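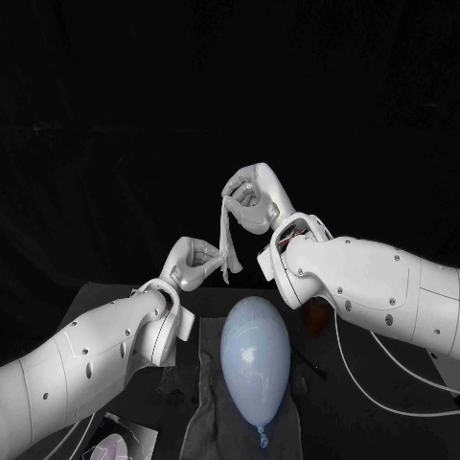

Strip of thin white cloth, held at both ends.

Ticket 1884
Subject: Round patches do not stay on the balloon
Opened by: Ottar Kvam
Assigned to: Vivek Joshi
Opened: 27 January 2021
Status: Waiting for reply from supplier

Problem as reported

We use balloons as soft surface for practising with patches and cloth strips at the Grirkton room. With the new patches, one side lifts after a short time and then the whole patch comes away. The old box, which we bought in October, did not have this problem. I tried 12 patches from the new box on two balloons and only three of them stayed until I came back from lunch. I attach no order form, as Bernardo has it.

First reply, V. Joshi

Thank you for the clear report. Please tell me how you clean the balloon before use, if you touch the sticky side with the fingers, and if you cut the patches or put them on whole. Please also check that the balloon is not pumped too hard.
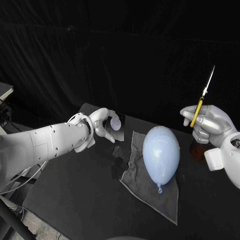

Cleaning is done with a dry cloth only, no spray and no soap. I do not touch the sticky side if I can avoid it, but with the small patches this is difficult for me. A second thing, perhaps it should be another ticket: the colour. The lavender disc on its clear square is so near to the tone of the pale blue balloon that a lifted edge is hard to notice in time. Could we get a darker colour? The scissors with the yellow handles are fine, please do not replace them. We put the patches on whole, the scissors are for the strips.
Ottar

Note, V. Joshi

I asked for a test with a softer balloon and the same box. Ottar let out a little air and tied it again. The result was slightly better, but one patch still lifted on the side near the knot. The white cloth strips are not part of the complaint.

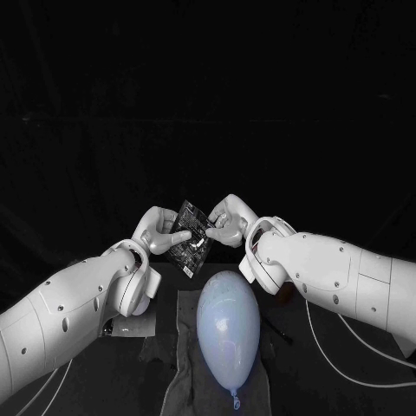

Mirbridge Practice Supplies | Materials Desk

Please send us the batch number before we contact Breven. It should be in the small print on the back of the packet, not on the outer box. If the print is too small or the shiny film reflects the light, hold the packet at an angle under a lamp and read it slowly. We had a wrong number last time and the exchange took much longer than necessary.

Reply, O. Kvam

I could not read it with my own eyes, so Thịnh Hoàng brought a magnifying glass. He reads it as 3000, then a dash, then 70. The last sign can also be a letter O, we do not agree on this. The old box has a different number, but the corner is torn.

Note, V. Joshi

Sent both readings to Breven and asked for one replacement box from another batch. I also asked about a darker colour. 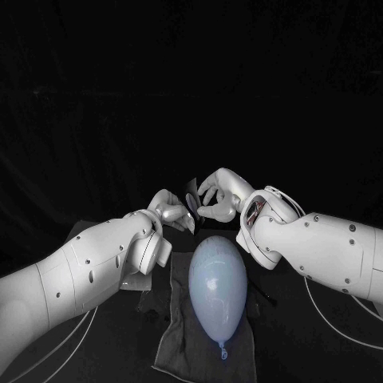 Until the new box arrives, please do this:

Wipe the balloon with a slightly damp cloth and let it dry fully.
Keep the towel folded under it, so that it does not roll when you press.
Hold the clear sheet by the edge and press from the middle of the patch outwards.
Do not use the same place on the balloon twice.

Eetu Saarinen has half a box of the October patches in his cupboard and you may take them - only write it in the stock list, please.

Reply, O. Kvam

Got them from Eetu, and wrote it in the list. Please keep the ticket open.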